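The Breramon Oval Colander: A Long Review After a Summer of Pasta and Beans

I bought this colander in June because my old one, a dented metal bowl my mother gave me when I got my first apartment, finally lost a foot and started tipping my noodles into the sink. I was sad about it for maybe a day and then I went shopping, and anyone who has shopped with me knows that took a while. I looked at folding ones, over-the-sink ones, one with a clip that hooks onto the pot (my sister swears by hers, and I have never gotten it to stay put), and in the end I went with the Breramon oval in the pale green.

I paid 43 dollars for the set, meaning the colander and a matching little rinsing cup for berries. That's a lot for plastic! I went back and forth, closed the page, opened it again after supper, and bought it on a Tuesday night in my pajamas. So please read everything below knowing I wanted very badly for it to be worth it.

My pots and pans are ordinary ones, nothing fancy, and I cook for four most nights and for a great many more on holidays.

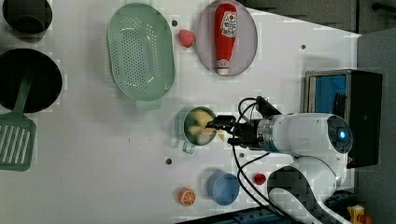
How it drains

Very well, with one complaint. The holes are small and there are a lot of them, so orzo stays where it belongs, and so does rice if you're a person who boils rice like pasta (I am, my grandmother was, and I won't be argued out of it). Lentils are fine too. Split peas I lost a few of, but they were old and half broken to begin with.

The complaint is about speed. When I dump in a full pound of spaghetti with all its water, it takes a moment to catch up, and if I pour like I'm in a hurry the water climbs the sides before it goes down. I've learned to pour slowly toward the far end. Pravesh Hendricks, who lives next door and teaches the evening cooking class at the Mackay community center, told me I should be pouring slowly anyway and saving a cup of the water for the sauce. He's right, and I still forget the sauce water every other time.

The oval shape is what won me over. My sink is narrow and has a faucet that sits too low, and a round colander wide enough for a family dinner just wouldn't go in unless I tilted it. This one goes in the long way with room left over for my hands. If you have one of those big farmhouse sinks you may not care a bit, and you can probably get something cheaper and be perfectly happy.
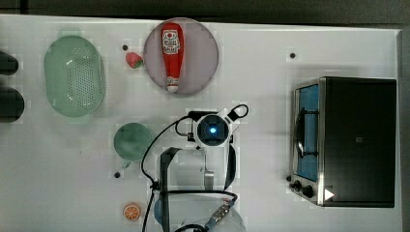
Cleaning was my big worry, having scraped dried starch out of many a colander with a toothpick. The trick is to rinse it right away, while everybody else is sitting down. If I do that, a quick pass with the brush takes care of it. If I leave it until after dinner, I soak it in warm soapy water and it comes around. I did put it through the dishwasher on the top rack all summer and it hasn't warped, though I'd keep it away from the heating element if yours is on the bottom like mine.

Tomato sauce is another story. I drained a can of crushed tomatoes in it (for a pizza, and what a pizza!) and it picked up a faint orange blush on one side. Baking soda paste and an afternoon on the windowsill got most of it out. My husband says he can't see it. I can see it.

The handle is short and flat, and at first I thought I'd hate it. With a heavy load of potatoes I'd like something longer to hold, and I do end up putting my other hand under the rim, with a towel if the water was just boiling. For salad greens or a pint of blueberries it's plenty. I have small hands and a touch of arthritis in the right thumb, so take that into account, and if you can handle one in a store before ordering, do. 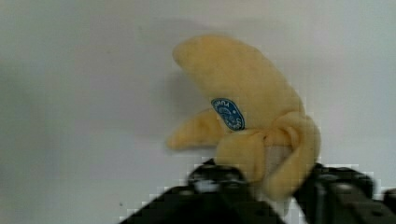 I also borrowed a Bomton colander from Svatopluk Beneš at church so that I'd have something to compare it with. His is stainless, round, with two loop handles, and he has had it for 2 kitchens and one divorce, as he puts it. It drains faster than mine. It is also louder, heavier, and gets hot enough that I yelped the first time I picked it up. For blanching green beans in big batches, the way we did for the church supper when we went through 81 plates, I'd take his without a second thought. For a regular weeknight I reached for the green one every time, and I gave his back after two weeks without much of a pang.

The little cup is the part of the set I expected to ignore, and I use it constantly. It's a good size for a handful of grapes or for scooping flour when I can't find the real scoop.

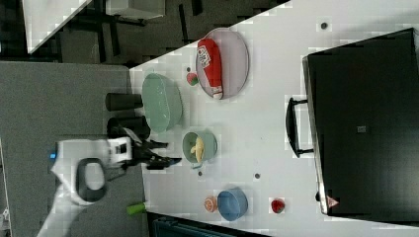 As for storage, the oval doesn't nest with round bowls, so it lives on its side next to the cutting boards. I tried hanging it from a hook inside the pantry door and it knocked against the shelf every time someone wanted crackers. Rollutau sells a rack that might suit it, and I've had one in my online cart for a month now.

Would I buy it again? Yes, though I'd wait for a sale. I'd take off half a star for the slow draining and another half for the tomato business, so four stars from me. If you've got a narrow sink and you cook a lot of small things like rice and lentils, I think you'd be pleased with it. And if any of you know a better way to get tomato out of pale plastic, please leave it in the comments, because I have chili planned for the weekend.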